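Junex opens its doors, and its snack drawer

Junex will hold an open afternoon in December for anyone who has ever wondered how a machine learns to pick up a biscuit. Doors open at 2pm and there are 125 places. Tea is provided. So is a short talk by Jui-lin Shih, who has promised to keep it to 18 minutes and has been asked to put that in writing.

The main attraction is Brultirex, the company's long-running project on handling small, slippery, crinkly things. Visitors can try a hand-held gripper for themselves, packing snacks into a box at an ordinary table in an ordinary home.
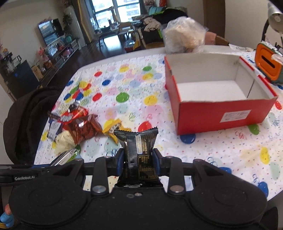 "People arrive expecting lasers," said Ferhat Uysal, who runs the demonstrations. "They get a snack bar and a cardboard box, and then they won't give the gripper back."

The project has logged 2,886 picks to date - a figure Junex is proud of, and one that any parent filling lunch boxes will pass before the summer holidays. Staff will also explain why foil bags are harder work than they look, and I-hsuan Liao will take questions, including the one about robots stealing jobs.

Places are free but must be booked through the Junex front desk. Children are welcome with an adult. Snacks used in the demonstration are not for eating until 4.30pm.

Press contact: Tzu-hsuan Sin, Junex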